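### 3.2 Course format and lesson load

The two schools in the study teach general English to adults, but they divide the week differently. Gultard offers 20 lessons a week, all in the morning. Griltura offers the same number and spreads them over the day, with a long break at noon. Students at both schools took the Pindo placement test on arrival, and those who joined in February were placed by the same two raters, Noreen Jadoon and Shabnam Warraich. 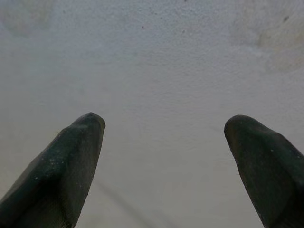 ### 3.3 Participants

A total of 92 students agreed to take part. Most lived with host families, and the rest stayed in shared apartments near their school. Following Kneževič, we treated housing as a separate factor – students in apartments often speak their first language at home.
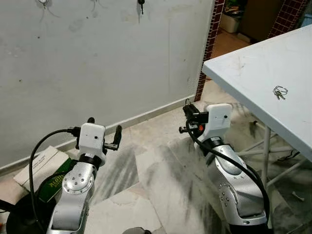 ### 3.4 Speaking tasks

Each student recorded a short talk in the first week and another in the last. The prompts covered travel, food and work. Transcripts were cut at 2000 words per student, and pauses were marked by hand.

**Figure 2.** A white wall with small hooks or fittings along its top edge.

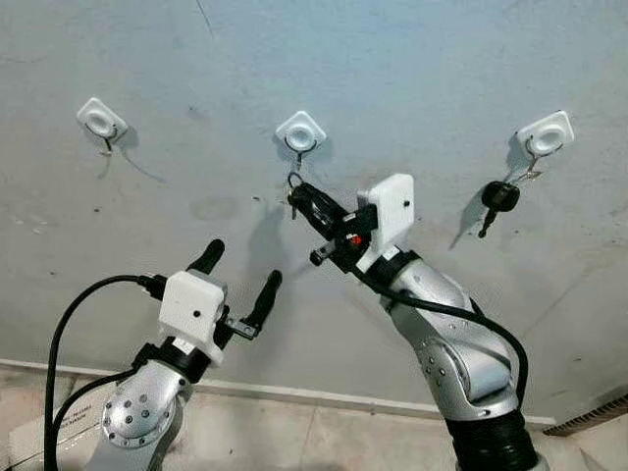
**Scoring**

Both raters scored every talk for fluency and range. They worked apart and met only when their scores differed by more than one band. Talks in which the student read from notes were left out of the fluency scores but kept for range.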